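Topic: Liner keeps sliding down inside a round bucket

tamsin_k
I use a small round bucket as a kitchen trash can and the bag always slips in on one side after a day or two. The bags are plain black ones, 30 to a roll. Is there a trick to it, or do I need a different bucket?

Grellero
Open the bag all the way on a table first. Get a hand inside and spread the mouth, then push the bottom down into the bucket and fold the extra over the rim. Most people fold first and push second, and then the weight drags it in. 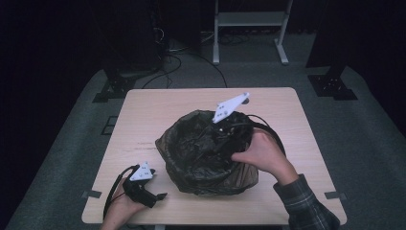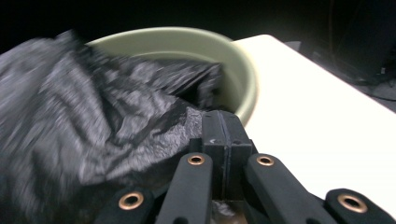 First one: opening up the bag on the table. Second: the bag going into the green bucket.

morgan836
I don't agree about the table. Shake it open over the floor – ten seconds and you're done. The slipping is from bags that are too small.

Grellero
Shaking works with thin bags. Mine stick together at the bottom.

Mared Jarman
Too big is just as bad. I had huge ones left over from August yard work and they bunched up so much the bucket held half of what it should. Tie a knot in the slack under the rim.

morgan836
A knot is fine until you have to take it out full.

tamsin_k
Pushed it down first this time and left a wide fold. Will see how it holds – the knot is next if it slips.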